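Vemine Bars: a data card for sorting and bin-layout fun

August
By Malathi Pinto

Welcome! Vemine Bars is a small, cheerful collection of bin layouts made with long colored bars. I started it because I love sorting puzzles, and because a handful of plain bars dropped in a bin can land in so many wonderful ways -- crossed, tucked into corners, flat against a wall, one resting on another.

What's inside

The collection has 294 layouts, grouped into 13 folders by how crowded the bin is. Every layout comes with a photo and a short text note listing the colors and which bars touch or overlap. The notes are written by hand, in everyday words, so you can read them without a key. The folder named Skindberg holds the messiest piles, and it's my favorite by a mile!

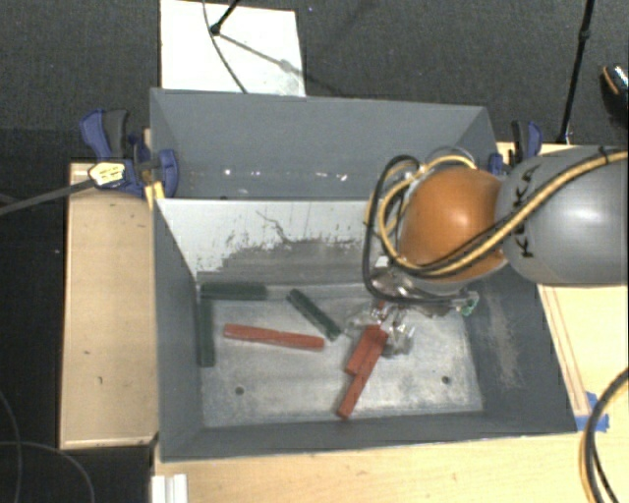 Malathi Pinto

Red and dark green bars in a gray open-topped bin, with two of the greens making an L in the rear left corner. Corners like that get their own tag, "corner-L", and I always enjoy finding one. The third green bar lies across the end of a red one, so the note for this layout also carries the tag "crossed".

How the notes work

Left and right are always given as they appear in the photo. "Rear" means the far wall of the bin and "front" means the near one. If a bar is partly hidden, the note says so and leaves its length blank. I went back and fixed almost 65 of the older notes where I had guessed (sorry to anyone who used the first version).

Good uses

Try it for practicing color grouping, for writing "what's on top of what" exercises, or for planning the order you'd clear a bin. The Van Wyk folder is a gentle place to begin -- very few overlaps, lots of open floor.

Known gaps

Version 2 still leans heavily toward tidy layouts. Bars standing on end are missing altogether, and the shade names drift a bit between folders ("green" in one, "dark green" in the next). Corrections are very welcome, even tiny ones. Please give the folder name and the layout number.

Contact: Malathi Pinto, Wirnik | © Wirnik | Back to top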